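Jan 31, 2019

**Workshop notebook – storage and block stock, Plalmont site**

Entry by Mhairi Kinnear. Copies to Daniyal Zaidi and Nadège Chauvin.

The morning was spent on the stock of colored blocks transferred from the Tistarton store. The full delivery comprises 73 pieces in mixed colors. Each was wiped down, measured on two faces and checked for chipped corners. Five were set apart with damaged edges and will be returned to Timothée Delaunay, who has agreed to sand and repaint them. The paint code is still missing from the delivery sheet. Mr. Delaunay believes it was recorded in the Clellia folder, and a request has been sent.

The measured lengths were consistent within each color group. Widths were less so among the greens, and it is proposed that any green piece outside tolerance be marked on the underside in pencil. Pieces should not be marked on a visible face, as was done with the previous stock.

Labels for the shelves were printed in the afternoon. The old labels from the Renaud series are to be removed completely before the new ones are applied – several shelves at present carry both, and Ms. Chauke reported that two trays were put back in the wrong position as a result.

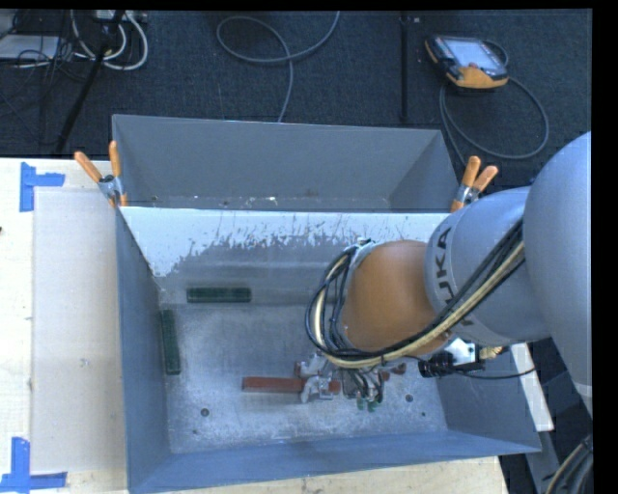 The condition of the bins was reviewed next. The written procedure calls for the inner surfaces to be inspected whenever a new set of blocks is placed in use, and no inspection has been entered in this book since April. The gray bin on the light wooden table has sloped walls, and blocks can lie close against them, as the green one along the left side does at present. The strip on the inner face of the near-top edge is speckled with gray splatter marks and should be cleaned or covered. The small dark spots on the floor of the bin are to be examined by hand, and it should be written here whether they are holes or surface marks. The spring clamps at the upper corners are acceptable for the time being. A permanent fastening for that wall has been requested from Lungile Chauke, who asked for a sketch with dimensions before ordering any hardware.

Consumables: 10 sheets of medium sandpaper remain in the drawer, together with one unopened pack of fine. The cloths are to be replaced. Masking tape is sufficient.

Reference 43 in the stock register was found to describe two different block sizes. The register has been corrected in ink and initialed. Mr. Zaidi will make the same change in the electronic copy.

Outstanding:

- Paint code from the Clellia folder (Delaunay)
- Sketch of the bin wall, with dimensions (Kinnear)
- Removal of old shelf labels (Chauvin)
- Electronic register, reference 43 (Zaidi)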